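Cell notes: two-arm bench cell, Bollbridge

The two-arm cell at Bollbridge went back into use on June 12, 2019 after a planned service. Ott Kalniņš did the mechanical work and Aigars Vasiliauskas handled calibration. The points below are for the other sites running the same layout, mainly Salness, where the service is due in August.

The service interval stays at 500 hours. Most of the time went into the cable runs. On the right arm the conduit follows the outside of the links and is held with zip ties. Two of the ties near the elbow had been pulled too tight, and the conduit had started to flatten where the joint folds. They were cut off and replaced with the arm fully bent, leaving enough slack for a fingertip to pass under the tie. Do not fit ties with the arm stretched out. The slack disappears as soon as it folds.

The left arm had a different fault. Its gripper camera dropped out at random, usually during wrist rotation, and the log showed 160 dropouts since the previous service. Aigars traced them to the plug at the camera end, which was carrying the weight of the cable. The cable now has a larger loop over the gripper and is clamped further back. The loop can still pass over items on the left of the table, so keep tall objects out of that area until the shorter cable from Ozoliņš has been fitted.
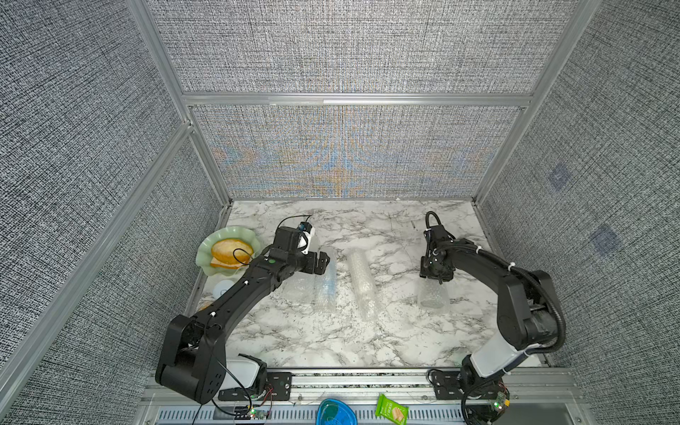

Base mounts were checked next. The brackets sit on the front rail, and the bolts are reached from the front without removing the fabric panels. One bolt on the right side took a quarter turn before the wrench clicked. All bolts were marked with paint pen afterward. If a mark has moved at the weekly check, stop and recalibrate - do not just tighten the bolt and carry on.

Calibration was repeated for both arms after the bolts were set. The worst error between the arms at the middle of the table is now 2 mm, which is within the limit for handling cups and wrapped items. Anything finer should wait for the new gripper pads.

Finger pads were cleaned with alcohol and left in place. Roughly 3,000 grips is the point at which Dasgate replaced theirs, and Bollbridge will follow that figure. Bubble wrap makes pad wear hard to judge because it gives under the fingers, so use a bare cup for the grip test.

Spare ties and the pad order sheet are in the top drawer of the bench. Send corrections to Ott before the Salness visit.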